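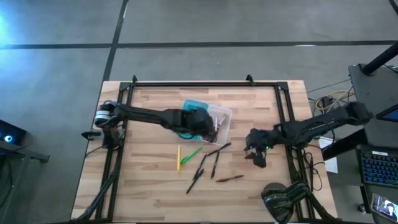 When I asked the woman who runs the lab budget at Grodside what a two-arm setup costs, she laughed and asked me which week I meant.

"The arms are the easy bit," she told me over bad coffee. "You get a quote, you sign it, you cry a little. It's the stuff that clamps the arms to the table that eats you alive."

She means rails, brackets, cables, spare fingers. Her first order with Proker left out the mounting hardware completely, and she only spotted it in March, when the money was mostly gone. The brackets alone were $574 - plus $58 for shipping, which still annoys her!

So what would she do differently? Buy the table first, she said. I figured she was kidding (she wasn't). "Everybody picks the arm and then looks for somewhere to put it. Measure the table, leave room on both sides, and work out where your cables are going to run."

We got onto grippers, and she got pretty animated. She likes to set aside money for a second kind of gripper from day one, even if it sits in a drawer for months. Pens are her favorite test for a new one, because they roll, they're skinny, and a box of them costs next to nothing. "I've spent over $200 on pens and plastic bins," she said, "and that's the best money in the whole spreadsheet."

Her next purchase is a service plan from Porkcombe, at $236 a month. She went back and forth on it all summer. I asked what finally tipped it, and she shrugged.

"I got tired of being the service plan," she said. The paperwork goes in at the end of October 2022, if she can get the signature.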